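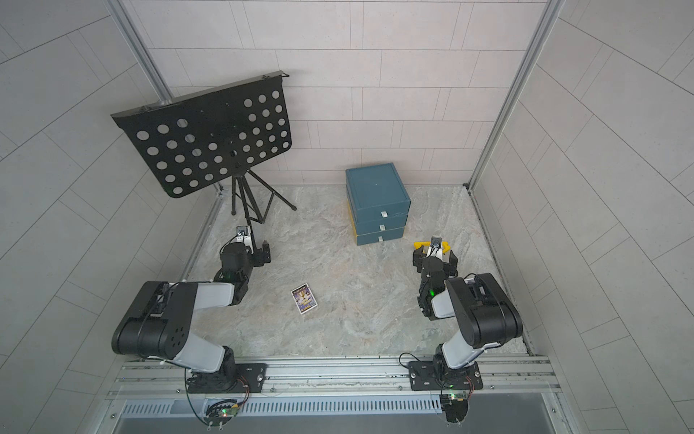 The case for a fixed place for small things has been made often, and seldom well. In the view of the Kaltora Music and Games Rooms, storage fails when it is bought before anyone has decided what it must hold.

Our stores list runs to 423 entries, and the smallest cause the most trouble. A music stand is hard to mislay. A single trading card is easily lost, and its owner will mind a great deal.

Paweena Kamolrat has argued for larger cupboards. We respectfully differ. Shallow drawers, plainly labelled and emptied each December, would serve members better and cost less. Cards should go into them at the end of every session, before the stands are folded.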